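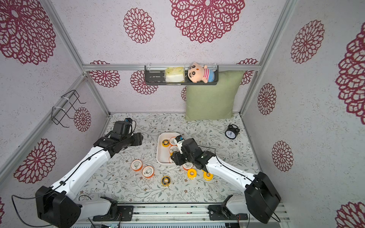 Section 4: Hanging Patterned Wallcovering

4.1 Scope

This section applies to Brouwer paste-the-wall coverings in the Sturthorpe and Ikanmont ranges. It covers flat interior walls, internal corners and small enclosed areas such as closets and alcoves. Ceilings and stairwells are covered in Section 6. Peel-and-stick sheets in the Seseo range are addressed only in 4.6.

Read the entire section before cutting any material. Cut lengths cannot be returned.

4.2 Before You Begin

Check the batch number on the label of every roll. Rolls from different batches may vary slightly in shade, and the difference often does not show until the lengths are side by side on the wall. Keep one label until the work is complete.

The surface must be clean, dry and sound. New plaster must be fully cured and sealed with a primer suitable for wallcovering. Gloss paint must be sanded to a dull finish. Fill holes and cracks, allow the filler to harden, and sand level.

CAUTION: Turn off the electricity at the main panel before removing switch plates or outlet covers. Do not restore power until the adhesive around the openings is dry.

4.3 Measuring and Cutting

1. Measure the height of the wall at both ends and in the middle. Use the largest of these measurements.
2. Add 4 inches to allow for trimming at the top and bottom.
3. Find the pattern repeat on the roll label. For a straight match, each length begins at the same point in the design. For a drop match, every second length begins half a repeat lower.
4. Unroll the covering face up on a clean table and decide where the design should fall at the ceiling line. Large motifs look best when a complete one sits near the top of the wall.
5. Cut the first length. Mark the top edge on the back in pencil.
6. Lay the next length beside the first, match the design, and cut. Number the lengths in the order in which they will be hung.

Note: On walls interrupted by shelves, rails or hooks, match the design at eye level and accept a small difference elsewhere.

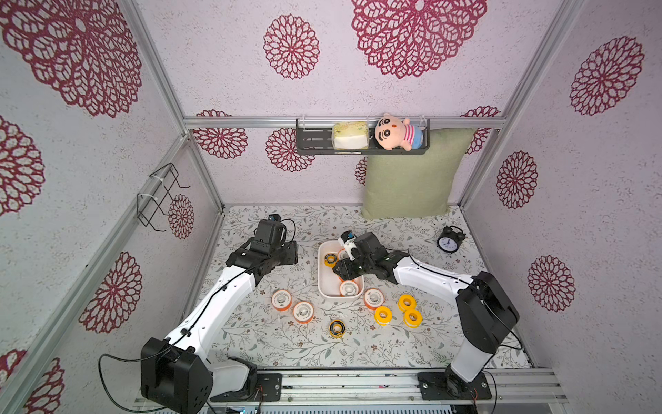
Brouwer Technical Documentation

4.4 Hanging the First Length

1. Choose a starting point. On a wall with a central feature, start from the center and work outward. On other walls, start next to a window or door.
2. Draw a vertical line with a level or plumb line. Do not rely on a door frame or a corner as a guide.
3. Apply adhesive to the wall with a roller, covering an area slightly wider than one length. Use a brush at the edges.
4. Place the top of the length against the wall, leaving half of the trimming allowance above the ceiling line. Align the edge with the vertical line.
5. Smooth from the center toward the edges with a clean, dry brush. Do not press hard on raised or textured papers.
6. Crease the covering at the ceiling and baseboard, and trim with a sharp knife and a straightedge.
7. Wipe any adhesive from the face immediately with a damp sponge. Do not rub.

Hang the following lengths in the same way, sliding each one up to its neighbor so that the edges meet without overlapping. Wait 20 minutes before using a seam roller.

CAUTION: Replace the knife blade often. A dull blade will tear damp paper.

4.5 Internal Corners

Do not attempt to take a full width around an internal corner. Measure from the last length to the corner at the top, middle and bottom, and cut a strip slightly wider than the largest measurement. Hang the strip so that the extra width turns onto the second wall.

Draw a new vertical line on the second wall and hang the remaining part of the length to it, overlapping the turned edge. A slight loss of pattern at the corner is normal. Where both walls of an alcove are visible from the doorway, place the overlap on the side facing away from it.

4.6 Horizontal Surfaces

Wallcovering from the Sturthorpe and Ikanmont ranges is not intended for floors, counters or tabletops. Seseo sheets may be used on shelves and on tables that receive light use. Small leaf and flower designs are easier to join on a flat surface than large medallions.

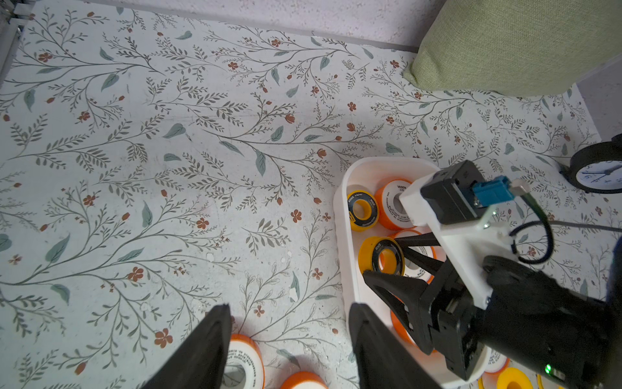 Leaf-and-flower print with an olive-green cushion resting against a white wall.

To apply a Seseo sheet, peel back a short section of the liner, set the edge in place, and draw the remaining liner away slowly while smoothing with a soft cloth. Lift and reset the sheet if a crease forms. Do not place hot cookware on the finished surface.

4.7 Drying and Care

Keep the room at a steady, moderate temperature and avoid forced heating for 2 days. Small bubbles usually flatten as the adhesive dries. Dust with a soft brush. Coverings marked as washable may be wiped with mild soap and water; all others should be kept dry.

For orders of more than 1,000 square feet, request a single-batch supply at the time of purchase.

Continue to Section 5, Borders and Trim.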